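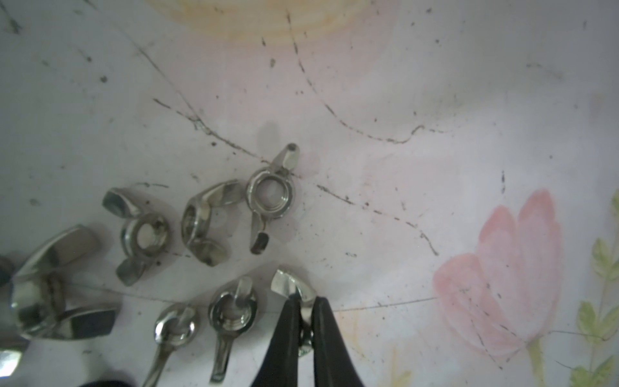

Silver wing nuts on a painted tabletop.

Wing nut

A wing nut is a nut with two wings on it, one on each side, so that you can turn it with your thumb and finger and leave the wrench in the drawer. Some people call it a butterfly nut, and my grandfather said "wingnut" as one word, mostly about drivers. I've been writing entries for this little hardware encyclopedia for 14 years and this is the one I kept saving for later, like the good cookie (I do love a wing nut!).

Parts

There isn't much to one. The middle is a round collar, also called the hub or boss, with a threaded hole going through it. The wings grow out of the collar and usually sweep upward a bit, so your fingertips clear whatever the nut is clamped against. Set one down flat with the hole up and the threads catch the light in a bright ring. Tip it on its side and the collar turns into an oval, and the whole thing looks like some kind of small metal bug.

The flat face of the collar goes down against the work, with the wings pointing away from it. I mention this only because I once put a whole tripod shelf together with them upside down and then wondered why my knuckles hurt.

Shapes

Rounded wings are the ones most people picture. There are also squarer wings, which give you a bit more to push on, and stamped ones made from sheet metal, where the wings are thin and the backs are hollow. Cast and forged wing nuts are heavier and feel nicer in the hand. The stamped kind is lighter and cheaper, and perfectly fine for holding a lampshade or a box kite together.

If the same two wings are on a threaded shaft, you have a wing screw or a thumb screw, and that gets its own entry.

Materials and finish

Steel with zinc plating is the everyday choice. Stainless costs more and is what you want on a boat or a garden gate. Brass shows up on lamps and old instruments, and nylon is handy around wiring and on toilet seats (not glamorous, but somebody has to hold the seat on). Chrome plating looks wonderful for as long as you keep your fingers off it, and with a wing nut that's a tall order.

Please don't guess at the finish from a photo or from across the store. Bright silver could be any of several things. A magnet will sort out plain steel from brass in a second, though stainless can go either way depending on the grade.

Sizes

Wing nuts are sold by the thread, same as any other nut. In the US, 1/4-20 is the one you'll run into most: a quarter inch across the bolt, 20 threads to the inch. Metric ones go by M numbers, with M5, M6 and M8 being the common sizes around the house. A 1/4-20 and an M6 look like twins in a jar, and they will start onto each other's bolts just far enough to ruin your afternoon. Stop as soon as it binds!

The Lustia catalog, which I still keep by the phone, lists 298 wing nuts if you count every finish separately. I have bought maybe five of those in my life.

Uses

Anything that has to come apart again, and often. Cymbal stands, hacksaw frames, camp stoves, storm windows, folding tables, the lid on the air cleaner of an old car. Bakos sewing tables used them on the drop leaf for years and then switched to a plastic knob, and I have feelings about that.

They aren't meant for heavy loads or for anything that shakes all day. Fingers can only tighten so far, and vibration will walk a wing nut right off the bolt. A lock washer helps. Going at the wings with pliers mostly gets you bent wings.

Storage

Loose wing nuts tangle. A plain hex nut lies still in the tray, while these hook onto each other and come up in clumps, so I tip a handful out on the table and pick from there. The hardware counter in Tarstead sells them in boxes of 300, and the one in Plulville will still sell you a single one in a paper envelope if you ask on a Tuesday.

See also: Cap nut; Hex nut; Knurled nut; Lock washer; Thumb screw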